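Section 6. When the grasp goes bad in the simulator

I wrote this part after losing most of a Saturday to one fault, so forgive me if I go on a bit. It covers the Borell gripper running in the Lundell simulator with the wrist view on. The same fault may show up with other grippers, but this is the one I know.

What you'll see: the run starts fine, the arm goes down to the part, and then the part jumps, tips over or gets shoved sideways when the fingers close. The log says "grasp ok" anyway. That last bit is what makes this one nasty - the success check only looks at finger travel, and a finger jammed under a rim travels just like a finger on a good grip.

CAUTION: Don't send a program to the real arm while you're chasing this fault. The real gripper will push just as hard as the simulated one, and your hand might be somewhere near it. Pull the Jitaru link cable first and leave it out until step 9.

Before you start

You'll need the job file, the log from the bad run, and about half an hour. Save a copy of the job file under a new name. I skipped that once and had to ask Nabil Abu Hammour for his.

Finding the fault

1. Stop the run with the Pause key. Don't use Reset, which wipes the contact list.

2. Open the log and look for code 757. That's "contact before close," meaning a finger touched something while it was still supposed to be open. If you don't have a 757, skip to Section 7.

3. Write down the step number next to the first 757. There may be a whole pile of them after it, and you can ignore those.

4. Set the physics rate to 2000 and replay up to that step. At the default of 200 a fast finger can pass partway into a thin rim between two ticks, and then the solver throws the part out like a watermelon seed!

5. If the jump is gone at 2000, your path is probably fine and the rate was the trouble. Leave it there, put up with the slower run, and go to step 8.

6. If the part still moves, switch to the wrist view and step forward one tick at a time. Look at both fingertips. You want the part between them, with a gap on each side, before anything closes.
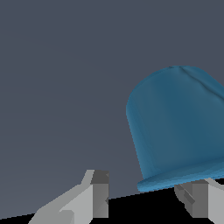 An off-center approach like that is nearly always a bad offset in the tool frame. Masanobu Honda showed me the quick test: turn the wrist half a turn in the job file and replay. If the gap moves to the other side of the part, the offset is in the tool. If it stays put, the part itself is placed wrong in the cell.

7. Fix whichever one it was. Change one number, replay, then change the next. (I know, I know. But two at once and you'll be guessing.)

8. Turn on "check both fingers" under Grasp Settings. It's off when you install, at least in the September build, and it stops the false "grasp ok."

9. Run the whole job with no 757 in the log, then plug the link cable back in and do the first real run at the slowest speed with one hand on the stop button.

NOTE: Rounded parts with a lip, such as the Clekberg cups, need extra clearance at the bottom. I raise the close height until the fingertips clear the lip, then replay from step 6.

If the fault comes back after a restart, check that your job file really saved. Mine hadn't.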